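Stallus SC-8 scoring board: review
Shanti Chaturvedi
Reading time: 6 minutes
Print this page | E-mail this to a friend

The Stallus SC-8 is a scoring board for card makers. It scores and it does nothing else: no built-in trimmer, no envelope punch, no storage tray. The base is a rigid plastic sheet with grooves every eighth of an inch on one face and every 5 mm on the other. It comes with a double-ended scoring tool, a plastic corner guide and a folded instruction sheet that covers both faces in four languages.

I have used it since July, mostly for folded cards in 300 gsm stock, small gift boxes and a run of place cards. My previous board was an old Grurkard, which had become inaccurate at the left fence after a good deal of use.

Accuracy

The first thing I check on any scoring board is whether the fence is square to the grooves. I scored an A4 sheet down the centre, turned it end for end and scored it again in the same groove. If the board is square the two lines fall on top of each other. On the SC-8 they were separated by less than the width of the line itself over the full length of the sheet. The Grurkard, tested in the same way, was out by nearly a millimetre at the far end.

The metric face has one fault. The printed numbers start at the fence, but the first groove is at 10 mm, so a 5 mm glue tab has to be scored from the opposite side of the sheet. For boxes this means working out the position from the total width each time. The inch face does start at one eighth.

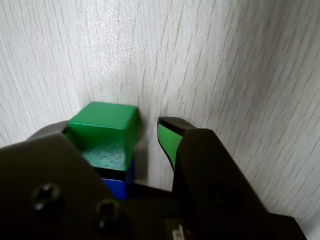
Groove depth is the same on both faces. On 300 gsm card the larger tip gives a clean valley in two passes. On 160 gsm one pass is enough, and a second will start to polish the surface, which shows on dark colours. Pearlescent card cracked slightly at the fold whichever tip I used, though less when folded with the ridge on the inside. Vellum should be scored with the small tip and almost no pressure.

The scoring tool

The supplied tool is too thin. It is fine for three or four cards and uncomfortable after twenty. The larger tip also had a moulding seam, which left a faint second line beside the score until I removed it with a nail file. I now use a Tonance bone folder with a narrow point, and the results are better on every weight of card except vellum. Anyone who already owns a decent folder can leave the supplied one in the packet.

The corner guide

The guide is a right-angled piece that clips into the grooves for scoring diagonals, mainly for envelopes. It holds well on the inch face. On the metric face it has some play, and the envelope flaps came out uneven on 3 of the 8 I made. Pressing it down with the left hand while scoring cures this, but then the sheet has to be held with the wrist.

Second opinion

Panya Kamolrat, who teaches the box-making evening at Hulme, lent me her notes on the same board. Hers has been used by a whole class and the grooves show no wear. She marks the 105 mm and 74 mm positions with a dot of nail varnish, these being the centre folds for an A5 sheet turned sideways and for a sheet of A6. I have copied this. She also reports that the printed numbers fade if the board is cleaned with surgical spirit; soapy water does no harm.

Size and storage

The board takes A4 with a little over at the edge. It does not take a 12 inch sheet, so scrapbook paper must be trimmed first. The rubber feet are on the inch side only, and with the metric side up the board needs a piece of non-slip matting under it.

Rating

Accuracy: 8 out of 10
Scoring tool: 3 out of 10
Corner guide: 6 out of 10

I would buy the board again for cards. For boxes in metric sizes I would look for one with a groove at 5 mm.

Print this page | E-mail this to a friend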